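The Night Shift at Preltalwood Lake

I got the call a little after 4 in the morning, which is when most of the dive team gets its calls too. A pickup had gone off the boat ramp at Preltalwood Lake and the driver was out, soaked and swearing on the dock. Could I be there in half an hour if I still wanted to see how this works? I'd been pestering them since August. I found my boots. 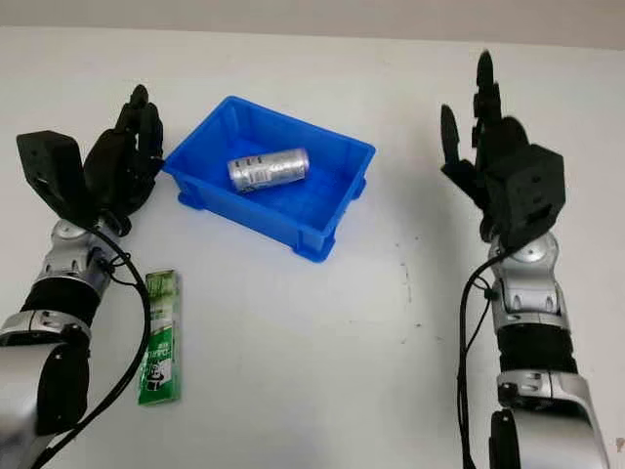 Words by Roos Coppens
Features, Lakes and Rivers issue

By the time I pulled in, two divers were already suited up and a third was sitting on a tailgate eating a banana. Jeanine Cuypers runs the team. She's small and loud and she hugged me, then told me to stand behind the orange rope and stay there (I did, mostly).

I had pictured something out of a movie - floodlights, shouting, everybody running. What I got was a lot of people talking quietly about where the rope should go. The lake is only 22 feet deep off the ramp, but the bottom is silt, and once you kick it up you can't see your own hand. They work by touch. A diver goes down on a line, a tender on shore holds the other end, and they talk in tugs. One tug means okay. Two means give me slack. I asked what five meant and Jeanine said, "Five means you quit asking questions and pull."

The team covers the lake plus the Arna, the slow brown river that feeds it, and they get cars out of both. Most of those cars are empty, thank goodness. People forget the parking brake, or they follow the old road down to the Michiels ferry landing, where there hasn't been a ferry in my lifetime. There's a gate now. Somebody drove through the gate last spring!

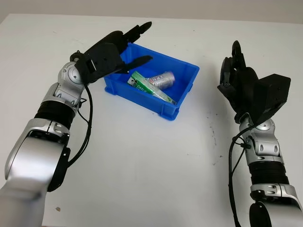
Training happens in the county pool, then in the quarry, then in the lake at night. New divers start with blacked-out masks, feeling their way around a sunken sedan the team bought for 481 dollars, and Jeanine makes them name every part they touch before they move on. Before any of that, though, she starts them on dry land with their eyes shut, reaching over the side of a plastic storage bin, a blue one like the one in the photo, and telling her what they've got hold of. I tried it. I was sure I had a door handle, and I was holding a stapler. You learn pretty fast to slow your fingers down.

Back at the ramp, the diver came up after almost 2 minutes with his thumb in the air. Hook on. The tow truck from Restivau Recovery took up the strain, and I have never heard a winch complain like that. A wet truck weighs a lot more than a dry one, and this one had a bed full of lake. They stopped halfway and let it drain, and we all stood around listening to it pour.

The owner asked me if I thought it would start. I said I was only there to write things down. He told me he'd paid 2,000 dollars for it and put in a new radio himself, and he looked so sad about the radio that I gave him my coffee.

By sunup the ramp was open again and a man was backing his bass boat down it, very slowly, with his wife walking beside the window. Jeanine watched him all the way to the water. Then she went to rinse the ropes.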